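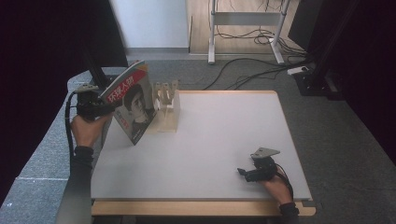 Magazine and clear stand on the white table.

HEARING CHECKS ARE BACK

Quick one as we're out of room. Free hearing checks at the Buenaventura Centre, Sun 24 November, doors at 10. Takes 15 minutes, no referral needed. Headphones on, press the button when you hear the beep - that's it. Bring your glasses if you wear them, the form is small print. And your aids if you have them, even the ones in the drawer.

Last round did 53 people over one morning. 5 were sent on to their GP for wax and nothing worse. If you've got a cold, skip it and come in February instead, a blocked nose can throw the results right off.

Parking behind Carkel Street, not out front. Bookings on extension 2486, leave a mesage if it rings out.

Also - mowers, leaf blowers, power tools. Wear the earmuffs. Foam plugs are fine too but roll them properly and hold them in till they swell. Ringing afterwards that hangs around past a day or two, get it looked at.

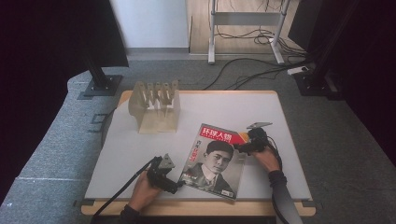
One reader wrote in to say she put off her check for years, blamed everyone else for mumbling, and could we please tell people the aids are much smaller now. Consider it told. She also asked about batterys - Notano Pharmacy stocks the common sizes and takes the old ones back.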